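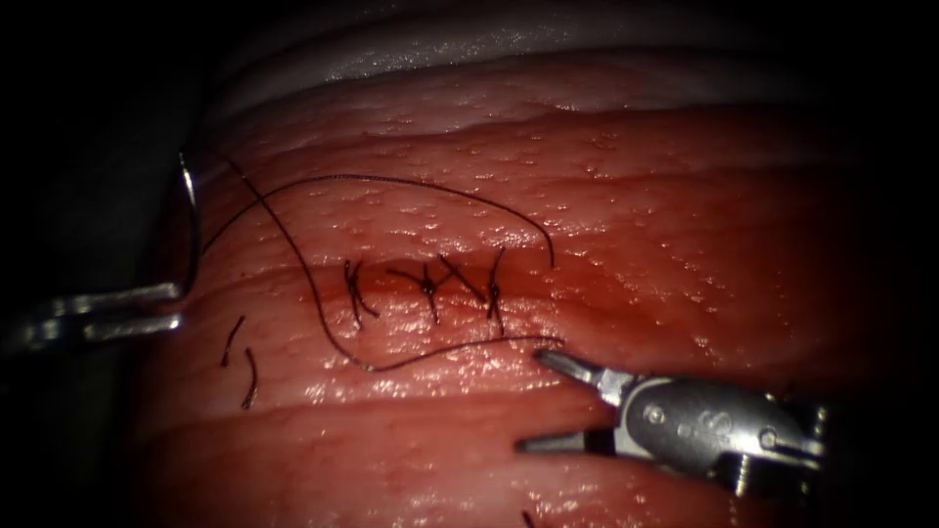 Vacancies | Laboratory and Technical

Home About Products Careers Contact
Print E-mail
Reading time: 3 minutes

Materials Test Technician, Suture Thread (full time, permanent)
Reference 1310

Clerken manufactures braided and monofilament suture thread for hospital and veterinary supply. The test laboratory checks incoming yarn, thread after coating, and finished packs before release. We are filling one technician position on the day shift. The position reports to Kumiko Sugiyama, laboratory supervisor.

Duties

The technician measures thread diameter, knot-pull strength and needle attachment strength on samples drawn from each lot. A standard lot sample is 17 packs. Diameter is read at three points along each strand with a dead-weight gauge. Knot-pull tests are run on a benchtop tensile tester with a 200 N load cell. Strands are conditioned overnight in the climate cabinet before testing. Absorbable thread is handled under a separate procedure with a time limit between opening the foil and loading the grips.

Results are entered in Vuvex, the laboratory record system, on the day of the test. A result outside limits is reported to the supervisor before any retest. The technician does not release or reject lots. That decision belongs to the quality office.

Other regular work includes daily checks of the gauge and load cell, preparation of retained samples, seal peel tests on foil packs, and filing of supplier certificates for dyed yarn. The black dye used on silk and nylon thread is checked for color fastness once per dye batch. Twice a year the technician assists with the yarn supplier audit at Hosoda, which involves one overnight stay.
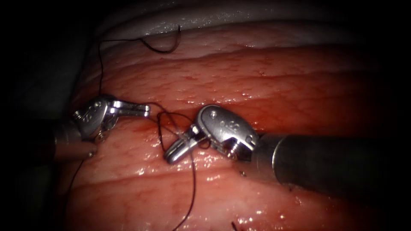
The laboratory holds retained samples from the current and previous production years in numbered drawers, and the technician keeps the drawer index up to date. Retained samples are pulled when a complaint is received. In that case the technician repeats the original tests on the retained strands and writes a one-page report giving the lot number, the test conditions, the individual readings and the mean.

Required

A two-year technical degree in materials, textiles, chemistry or a related field, or equivalent work experience. Practical use of a tensile tester or similar force-measuring equipment. Ability to tie a surgeon's knot and a square knot consistently in fine thread, or willingness to learn; this is assessed at the end of the training period. Near vision suitable for work with thread of small diameter, with correction if needed. Clear written English.

Useful but not required

Experience with test methods for medical textiles. Basic statistics, including control charts. Previous work in a controlled room with gowning.

Conditions

Hours are 7:00 to 3:30, Monday through Friday, with a half-hour unpaid lunch break. The laboratory is kept at constant temperature and humidity. Work is mostly seated. Training lasts eight weeks and is given by Shigeru Noguchi. Safety shoes and gowns are supplied, and a tool and eyewear allowance of $700 is paid on completion of training. Relocation costs are not covered. The start date is in June.

How to apply

Send a résumé and a short letter to Dayana Bautista, personnel office. State the reference number in the subject line and list the test equipment you have used, with model names if known. Applications close on Sun 26 April. Selected applicants will be invited to a bench exercise lasting two hours, in which they measure a set of strands and record the readings on paper. References are requested only after the bench exercise.

Technical questions about the position may be addressed to Kumiko Sugiyama through the main switchboard. Agencies are asked not to submit candidates.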